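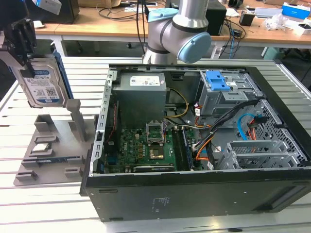 Swapping the processor in an old desktop tower

My old tower has been with me through two house moves and a spilt cup of squash (long story, the carpet came off worse), and for most of last winter it was so slow that I'd press the power button and go and put the toast on. I'd already given it more memory and a solid state drive. The one thing left to try was a better processor, and as it's an old machine, the faster chips for it are now going for pocket money. I paid 6 pounds for mine from a second-hand parts seller called Jiltura, and the postage was nearly as much again!

If you've never been further in than the memory slots, this is a perfectly doable evening job. I started on a Friday after tea and was done in time for the late film. Most of it is unplugging things, looking at them, and plugging them back in again.

Before you buy anything

Find out what your motherboard will take. The socket type has to match, but that isn't enough by itself, and this is where I came unstuck the first time. I bought a chip with the right socket that the board simply didn't know about, and all I got was a black screen and fans going like a hairdryer. Look up your exact board or your exact computer model on the maker's support page and find the list of supported processors. If yours is on the list with a note about a BIOS version, do the BIOS update while the old chip is still in and working. You can't do it afterwards if the thing won't start.

Check the wattage as well. The heat the chip gives off is usually given as a TDP figure, and if the new one is a lot higher than the old one your cooler might not keep up. Small office machines tend to have very modest coolers. Mine was the same on both, so the old cooler went back on.

What you'll need

A cross-head screwdriver, medium, with a decent long shaft
Thermal paste (I used a little tube of Plidow, any ordinary non-conductive one will do)
Isopropyl alcohol, the stronger the better
Lint-free cloths or coffee filters - kitchen roll leaves fluff
A soft paintbrush that hasn't been near any paint
A can of compressed air
A saucer or a muffin tin for screws
Your phone, for photos
The new processor, still in its plastic clamshell

You can get an anti-static wrist strap too. I have a cheap one and I clip it to the bare metal of the case. If you haven't got one, touch the bare metal of the case before you start and every time you come back from making a brew, and don't do the job in socks on a nylon carpet.

Step one: shut down and get it on its side

Shut the computer down properly, switch off at the wall, pull the plug, then take out everything else at the back. Hold the power button in for a few seconds to drain off what's left.

Now lay the tower down so the panel you're taking off is facing the ceiling. Do this even if your side panel comes off quite happily with the case standing up. The board is flat in front of you that way, the cooler isn't hanging off sideways, and if you drop a screw it stays where it falls. You'll want a solid table with plenty of light over it and space left over for the bits that come out.

Leave the power supply alone. It's the grey box in the top corner on mine, with a big white label on it. Don't open it, don't poke anything through the fan grille. It unplugs and it unscrews if it ever needs replacing, but the inside is no business of ours.

Step two: take photos

Take far more than you think you need. One from straight above, then close-ups of each corner of the board and every connector you're going to touch. Cables all look completely obvious until they're out, and then you've got three ends and five places to put them.

I also put a twist of masking tape on anything I unplug and write on it. My drive cable is bright blue so there's no mistaking it, but the little fan leads are another matter.

Step three: clear the way to the cooler

You don't have to strip the machine. I left the memory in, left the long card along the bottom in, and left the drive cage with its blue tabs well alone. If a bundle of cables runs over the part you need, see whether it will tuck to one side before you start pulling plugs. Mine moved over with a bit of persuasion.

If you do need to unplug something, pull on the plug and never on the wires. The larger power connectors have a clip you squeeze at the top. The flat drive cables sometimes have a tiny metal spring catch, and you press that in as you pull.

Step four: cooler off

Unplug the cooler's fan from the board. Then look at how the cooler's fixed. It'll be four screws with springs on, or four plastic push pins, or a clip with a lever. For screws, loosen each one a couple of turns at a time and work diagonally, so it comes up evenly. For push pins, give each a quarter turn the way the arrow shows and pull up.

Old paste goes like toffee. If the cooler won't budge, don't yank it. Put the lead back in, run the computer for ten minutes so it warms up, shut down, unplug it all again, and twist the cooler gently from side to side before you lift. On some boards (the ones where the chip has the pins on it) a hard pull can bring the processor up with the cooler, straight out of a locked socket, and that's how pins get bent.

Put the cooler upside down on a sheet of newspaper. Have a look at the fins while it's there. Mine had a felt blanket in it. I held the fan still with a finger, gave it a good going over with the brush and the air, and did it outside by the bins as I'd only just hoovered.

Step five: old chip out

Clean the top of the old chip before you open anything. Dab of alcohol on a cloth, wipe from the outside towards the middle. If you open the socket first you run the risk of dropping crumbs of grey paste down among the contacts, and they're miserable to get out.

On my type of board there's a metal frame over the chip and a lever beside it. Press the lever down, ease it out sideways from under its hook, and swing it all the way up. The frame lifts. Hold the old processor by its edges and lift it straight up. Pop it in the spare clamshell or an anti-static bag and keep it until you're certain the new one works.

I always take a breather at this point with the frame open and the socket bare, mostly to remind myself to be careful. Don't touch the contacts. Don't brush them, don't blow on them, don't lean over with a dangling lanyard. Get a torch and look across the socket from a low angle. The contacts should make an even pattern, and anything that catches the light differently wants a closer look before you go any further.

You may spot another square chip soldered flat on the board near the socket. It isn't the one you're changing and it doesn't come out.

Step six: new chip in

Look for the little gold triangle in one corner of the processor. There'll be a matching mark on the socket or the frame, and on most there are two small notches in the edges of the chip as well. Line all of it up above the socket, then lower the chip straight down and let go. It should sit flat with no pushing whatsoever. If it rocks, take it out and look again.

Close the frame, bring the lever down and hook it back under. The lever does take a fair bit of force and it may creak horribly. I hated this the first time. As long as the chip was sitting flat, carry on.

Step seven: paste and cooler

Wipe the bottom of the cooler clean with alcohol and let it dry. Put a blob of paste the size of a small pea in the middle of the chip. You can spread it if you like (I don't bother), the pressure of the cooler does the job.

Lower the cooler straight down and try not to slide it about. With screws, start all four by hand, then tighten a little at a time, diagonally. Snug is enough. Plug the fan back in. I forgot once and the computer told me off with a beep and a warning on a black screen, quite right too.

Step eight: first start

Go through your photos and check every connector. Give the memory a gentle press at each end, it's easy to knock it. Check the muffin tin for leftover screws. Then plug in the monitor, keyboard and power, leave the side off, keep your fingers out, and switch on.

It may restart itself once or twice while it gets used to the new chip. Go into the BIOS and check it shows the right processor name. Have a look at the temperature while you're in there - mine settled at 40 degrees doing nothing much, and I was happy with that.

If the screen stays black

Switch off and unplug. Reseat the memory first, it's the usual culprit. Then check the small square power plug near the processor, which is easy to miss. After that, try clearing the BIOS settings by the method in your manual. If you're still stuck, put the old chip back. If the machine starts with the old one, the new one is either faulty or not supported, and any decent seller will take it back.

I got a lot of help with my first failed attempt from the Tukeck forum, especially a long pinned thread by a member called Vũ on which BIOS versions go with which boards. Worth a read before you spend anything.

Side panel back on, cables tidied, toast no longer required. Next job is the rattly case fan, when I can find where I put the new one.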